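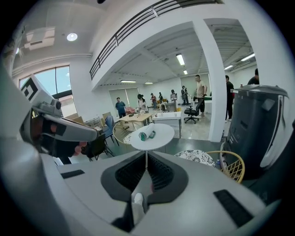
Flernulholm Building Services Group, minutes of the July meeting. The group met on Thursday at 2 p.m. to review the hot water recirculation problem in the east wing and the draft maintenance schedule for the coming heating season. Didier Aubert chaired. Petronella Khumalo took the minutes. Minutes of the previous meeting were accepted with one correction: item 4 should read "return riser," not "supply riser." The furniture list for the guest rooms was carried over from that meeting and closed without discussion, and the small round white side table on a thin central pole stays on it as the standard bedside item.

1. Hot water recirculation, east wing

Aubert reported that the delay at the top-floor taps persists. The pump was replaced in spring and runs at the correct speed. Flow through the lower branches is higher than the design value, which leaves the upper branches short. The balancing valves on the lower branches were found fully open, and no record exists of their original settings.

Claner has submitted a proposal to rebalance the loop. The scope covers 32 valves, with temperature readings taken at each return before and after adjustment. Claner asks for access to all service closets on consecutive days. Khumalo noted that two of the closets are used for linen storage and will have to be emptied first.

Discussion followed on whether to replace the manual valves with thermostatic ones in the same visit. Aubert favored replacement on the top floor only. Khumalo asked for a separate price so that the two jobs can be compared. She also pointed out that the proposal says nothing about insulation removed for access, and that the pipe covering on the second floor was never put back after the last repair.

Agreed: Claner to revise the proposal with a separate line for thermostatic valves and a statement on reinstating insulation. Final valve positions to be written on a tag at each valve and copied into the plant room log.
Action: Aubert.

2. Water temperature log

The log for the past quarter was reviewed. Readings at the storage tank were within limits. Readings at the far end of the east return were missing for six weeks. The thermometer at that point had failed and the entry was left blank, with no note made of the fault. The group agreed that a blank entry is not acceptable and that a failed instrument must be recorded as failed on the day it is found.

A replacement thermometer has been ordered. Until it is fitted, the east return will be read with the portable probe — the contact point to be marked on the pipe with paint so that readings are taken in the same place.
Action: Khumalo.

3. Boiler service contract

The current contract with Pistitz runs out at the end of the heating season. Pistitz has offered renewal on the same terms, except that callouts on weekends would be billed separately. Ngcobo has also quoted. The Ngcobo quote includes weekend callouts but excludes burner parts, and its response time is counted from the next working morning.

The group did not consider the two quotes comparable as they stand. Khumalo will list the callouts from the last two seasons by day and cause, and price each list under both contracts. Aubert asked that the combustion test reports be checked at the same time. The last one from Pistitz was unsigned.

Agreed: decision deferred to the next meeting.
Action: Khumalo for the comparison, Aubert to request a signed copy of the test report.

4. Pipe labeling

Labels in the plant room are now complete. Corridor ceilings remain to be done. The supplier delivers labels in rolls of 100 and one roll is enough for the remaining work. Flow arrows are to face the access hatch. Existing handwritten labels should be removed, including the one on the cold feed that reads "heating."

5. Shutdown notice

The rebalancing work will require hot water to be shut off in the east wing during working hours. Notice will go to occupants one week ahead, on paper and by email. The west wing is on a separate loop and is not affected — this should be stated in the first line of the notice, as the last one caused a number of unnecessary calls.
Action: Khumalo to draft, Aubert to approve.

6. Other business

The key to the roof tank room is missing from the key cabinet. Aubert to check with Pistitz before a new lock is ordered.

Next meeting: after receipt of the revised Claner proposal, same room.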